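Drivham Under Fives Playgroup
Minutes of the parents' and staff meeting held at Ririlwood Hall, July 1, 2019

Chair: Leobardo Cuautle
Present: 11 parents, 2 members of staff
Apologies were received from the Ploledton group, who had hoped to send someone.

1. Minutes of the last meeting
These were agreed and signed. It was pointed out that the side gate had been listed as mended. The latch has been replaced but the gate still drops on its hinge. Leobardo will speak to the hall about it again.

2. Fees and snack money
Snack money stays at 90p a session for the autumn. One parent asked whether it could be paid by the half term instead of daily. Staff said this would save them time at the door. Agreed, with daily payment still allowed for families who prefer it.

The question of who buys the fruit was raised. Staff will carry on doing this on the way in and will put the receipts in the blue folder. Anyone with a glut of apples or plums later in the summer is welcome to bring them.

3. The play kitchen
Most of the meeting was spent on this item. The kitchen has a light wood worktop, a grey plastic stove and a white sink unit with a drainer at the side. Staff would like to keep it as the main piece in the home corner next term. The toy food and plates were looked at on the stove, using the cream chopping board.

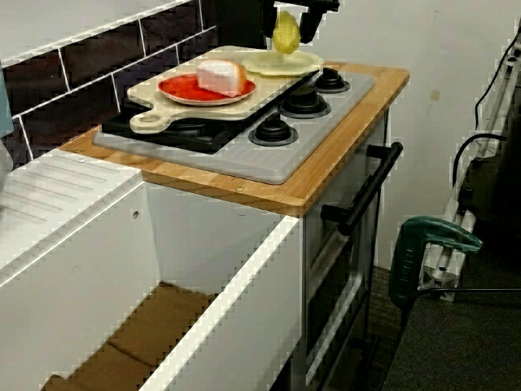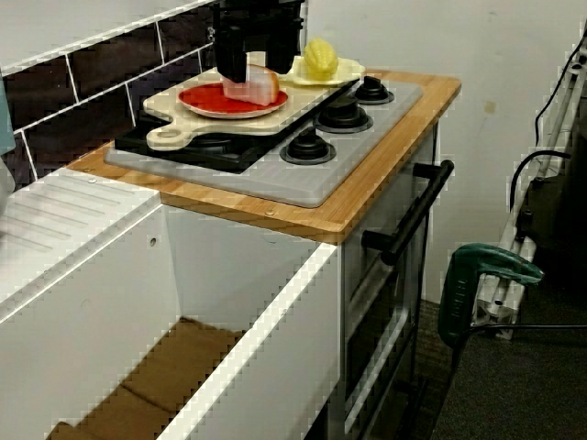
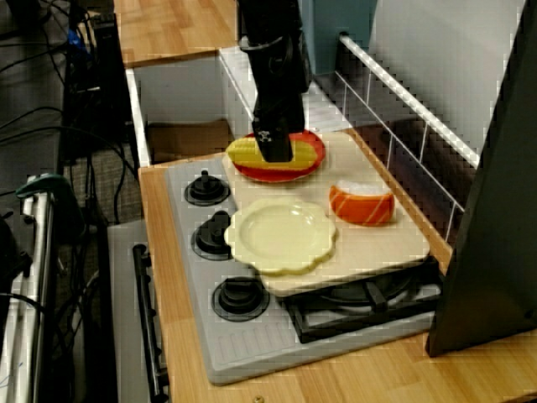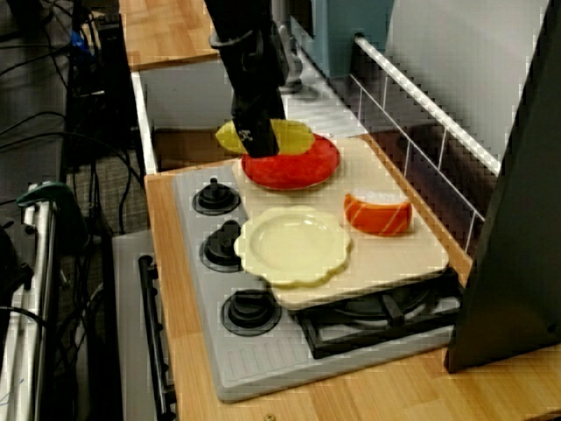

The red plate and the cream board are in all four pictures.

4. Decisions on the play kitchen
a) The chopping board stays with the kitchen. It covers part of the stove when it is laid across, and one parent thought a smaller one would be better. Staff said the children like having a big surface to serve from, and the handle makes it easy for them to carry. No change.

b) The red plate and the scalloped plate are both to be kept. More plates are needed if four children are to lay a table together. Parents are asked to look at home before anything is bought. Odd colours are fine. No china, please.

c) Toy food. The corn and the sushi piece are to stay out. There was some talk about whether to sort the food into sets, such as breakfast and dinner, and bring out one set a week. Staff were not keen. The children mix everything together within minutes and the sorting would fall to the grown-ups at the end of the session. It was agreed to keep one box for all the food and to put a drawing of fruit and vegetables on the lid.

d) Screws. There are small screw heads showing on the worktop. Leobardo will go over these with a screwdriver before term starts and check that none stand proud. He will look at the oven door handle at the same time.

e) The open cupboard under the sink. A parent suggested a curtain across the front on a stretchy wire. Others felt it would be pulled down. Left as it is for now. Pans can go in there at tidy-up time if the box is full.

f) Washing. All the plastic food and plates will be washed in warm soapy water on the last session of each half term, and wiped in between. A list will go up by the kettle for people to put their names on. Two names were given at the meeting.

5. Fakir
The Fakir vacuum cleaner is losing suction again. The filter was changed at Easter. It was agreed to have it looked at once more, and to ask the hall if we may use theirs in the meantime. Money for a new one will be discussed in the autumn if the repair comes to more than we want to pay.

6. Numbers for September
There are 17 children on the register for the new term. Two of these will do mornings only. Staff are happy with this number but would not want to go higher without another adult in the room. A rota for parent helpers will be sent round. Helpers will be asked to arrive ten minutes early to help put out the tables.

7. Summer picnic
To be held on the field behind the hall in July, date to be fixed once the mowing has been done. Families bring their own food and something to sit on. The squash will be provided. If it rains we will use the hall, and the big toys will be pushed back against the wall.

8. Any other business
Lost property: one green wellington, a cardigan and a lunch box without a lid are on the shelf in the porch. Anything left at the end of term will go to the charity shop.

Ploledton have asked if they might borrow our sand tray for their open morning. Agreed, provided they collect it and bring it back empty.

A parent asked about nut-free snacks. The rule has not changed and the notice will be put back up on the door.

9. Next meeting
To be held in the first half of the autumn term at Ririlwood Hall. Items for the agenda to Leobardo Cuautle, please.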